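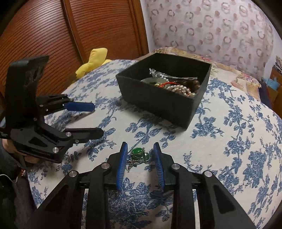
Skorkia has halted work with its hand-held grippers at Oltanton after a fault left the jaws closing harder than the operator asked. The company logged the problem 13 times in April, in 533 sessions, and two pieces of jewelry were bent. Most of the cases came up during sorting jobs, where small items such as a green stone on a silver chain have to be lifted off a cloth and put into an open box. The blue finger pads were not at fault, Skorkia said.

The trouble was traced to a worn spring in the linkage, a part supplied by Hamel. It can stick when the jaws are nearly shut - then let go all at once. One operator had a pinched finger and did not need treatment.

Hamel is sending new springs. Grippers at the Stustemwood site use an older spring and remain in service. Work at Oltanton is expected to resume in three weeks.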